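Our robot finally drives straight

I have been promising a robotics club update since January, and I'm finally sitting down to write it because last night, at twenty to nine, our robot drove the full length of the practice lane and stopped on the line. Twice in a row! I came home too wound up to sleep, so you get a blog post.

For anyone new, I help out with the high school robotics club at Bruvorcombe, the old mill building on the river side of Civville. We have 7 students this season, which is our biggest group yet, and we meet after dinner in the downstairs shop. The robot is called Jelta. The students voted on the name and I was told it doesn't stand for anything.

The game this year is a sorting challenge. The robot starts in a corner, drives out to a rack, picks up small plastic pucks and carries them back to the right bin by color. You get 200 points for a perfect run and you lose a bunch of them if you touch the wall. For weeks we touched the wall every time. Jelta pulled left, a little at first and then a lot, and by the end of the lane she was pretty much driving sideways.

The programmers were sure it was mechanical. The builders were sure it was the code. I have been around long enough to know that this argument happens every year in every club (I was on the builder side when I was sixteen and I was very loud about it), so I kept out of it and asked them to write down what they'd tried. That list ran onto a second page. They had swapped the wheels, swapped the motors left to right, changed the battery and rewritten the turning code from scratch.

What found it in the end was a straightedge. One of our ninth graders laid it across the two axle mounts and there was daylight under one side. The mount had been bolted on a hair crooked back when we first built the base, and everything we had added since then was sitting on top of that mistake. So the whole base had to come apart.

And I have to say, taking it apart was the best night we've had all season. Everyone had a job. Somebody was reading off part names, somebody was bagging screws, and there was a steady line of people going back and forth to the big orange chest.

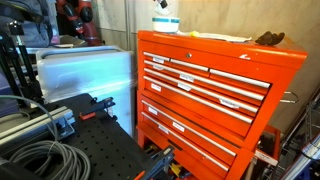 The chest, with its drawer labels and a pair of gloves parked on the lid.

I love that tool chest more than is reasonable. When I started helping out, we kept everything in two shoe boxes and a backpack, and the first twenty minutes of any meeting went to looking for the right hex key. Labeling the drawers was a student idea. They did it over one long evening with pizza, and there was a serious debate about whether zip ties count as fasteners or as electrical. (Fasteners won. I still look in the wrong drawer.) Now a new kid can walk in and find a 4 mm hex driver without asking anyone, and when you're fourteen and shy, not having to ask is a pretty big deal.

We got the base back together with new mounts, checked it with the straightedge after every bolt, and then the programmers had to throw out all the correction they'd piled on to fight the pull. That took them another couple of meetings. There's one number in the drive code, 3753, that somebody typed in early on as a guess for the encoder count on a full lane, and it ended up being so close that they've left it alone. It has its own comment line now with three exclamation points after it.

Next up is the arm, which is the part I'm most excited about. The gripper works fine on the bench, but it hasn't been mounted since the rebuild, and the students want to try a softer pad on the fingers so the pucks stop shooting out like watermelon seeds. We also have a scrimmage coming up against the team from Ayele, who beat us last year by a mile and were so nice about it that we couldn't even be mad. They shared their wiring layout with us afterward, and a lot of what's inside Jelta is borrowed from it.

If you're in Civville and have a teenager who likes taking things apart, come by some evening. No experience needed, and closed-toe shoes, please. We could also use more pucks - ours keep rolling under things - so if you have a 3D printer and some spare filament, leave me a comment and I'll send you the file.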